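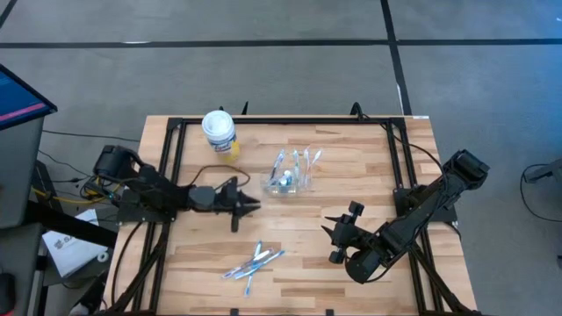 Bench 2, between toothbrushes.

I have worked in kitting at Stirura for long enough to have opinions about tape guns, and I was prepared to have opinions about the arms too. Kitting, if you've never had the pleasure, means putting things in with other things. A toothbrush goes in a container, the container goes in a bag with a comb and a very small soap, and the bag goes to a hotel so that somebody who forgot to pack can feel looked after.

The arms went in back in November. We had a meeting first, with muffins, which should have told us something. Brayden Penner from operations stood up and said the word "alongside" so many times that I started hearing it as a place name. We would be working alongside the arms, and the arms would be working alongside us. Gaspard Courtois asked if alongside came with a raise and was offered a muffin.

So, the numbers, as they were given to us. A person on a decent shift kits 60 bags an hour. The target for the bench is 200, eventually. Eventually is doing a lot of lifting there, more than the arms are rated for. My job these days is to set out the brushes, watch, and write down what goes wrong. They like a pile with some crossing in it, so I drop the brushes any old way and call it work. My mother paid for piano lessons.

I'll say this for the change: my wrists have stopped hurting. I used to go home and have my kid open the pickle jar. Now I open my own pickles, and I'm not too proud to give a machine credit for that.

What I miss is the talking. Four of us used to stand at one long table and get through an entire divorce (Gaspard's) between break and lunch. Your hands knew the work, so your mouth was free. Watching is different. You can't watch and listen to a man describe his lawyer. I tried it, and my log for that morning has an entry that reads "dropped blue one, she kept the boat."

They've also renamed us. I was a kitter, and now I'm a cell attendant, which sounds like I bring the trays around. The pay is the same. Two people from the old table moved over to the Borkum line, where the bags still get filled by hand, and they wave at us through the window with what I choose to read as sympathy.

Brayden came by last week and asked how I was finding it. I told him I'd logged 166 entries and would like a stool. He wrote that down. He's very good about writing things down.

The stool is apparently under review. In the meantime I've been standing, alongside.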